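Golstead Eria – Poignée de démonstration et poste de téléopération

Référence catalogue : Eria 4
Disponible à partir de mai

Présentation

Eria est un ensemble pour montrer une tâche à un bras robotisé, soit en guidant le bras à la main, soit à distance avec une poignée. Il est destiné aux laboratoires, aux écoles d'ingénieurs et aux petits ateliers qui veulent enregistrer leurs propres démonstrations sans écrire de programme de trajectoire.

L'opérateur tient la poignée, le bras suit. La gâchette commande l'ouverture de la pince. Quand on relâche le bouton latéral, le bras reste à sa place et on peut reposer la main, puis reprendre le geste au même endroit.

Deux manières de montrer

En guidage manuel, le bras devient léger et on le pousse directement par le poignet. Ce mode convient bien pour les positions de départ et pour les approches lentes. En téléopération, on est assis devant l'écran et on travaille avec la vue du poignet. Nous conseillons ce deuxième mode pour la saisie des petits objets, car la main de l'opérateur n'entre pas dans les images enregistrées.
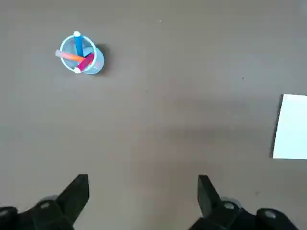
Texte : Hubert Stępień, applications et formation, Golstead

Les feutres dans un gobelet sont un exercice que je donne souvent aux débutants. Ils se croisent, ils s'appuient sur le bord, et il faut choisir par quel côté la pince doit descendre. Avec la vue du poignet, on garde les deux doigts dans l'image pendant l'approche, ce qui aide à juger l'écart. Je demande de faire d'abord 6 essais sans enregistrer. Ensuite on enregistre 50 démonstrations, en déplaçant un peu le gobelet entre chacune.

Ce qui est enregistré

Chaque démonstration contient la vidéo du poignet, les positions des axes, l'ouverture de la pince et les commandes de la poignée. Une prise manquée se supprime avec la pédale, sans quitter le poste. Le logiciel Brallel, fourni avec l'ensemble, permet de revoir les prises, de couper le début et la fin, et d'exporter le tout.

Contenu de la livraison

Poignée Eria avec gâchette et bouton latéral
Caméra de poignet et son support
Pédale de validation
Câble de liaison, 4 m
Licence Brallel pour un poste

En option : adaptateur Mangubat pour les pinces à deux doigts d'autres fabricants.

Pour un devis ou un prêt d'essai, merci d'écrire à Rowena Magbanua, service commercial, en indiquant le modèle de votre bras et celui de votre pince.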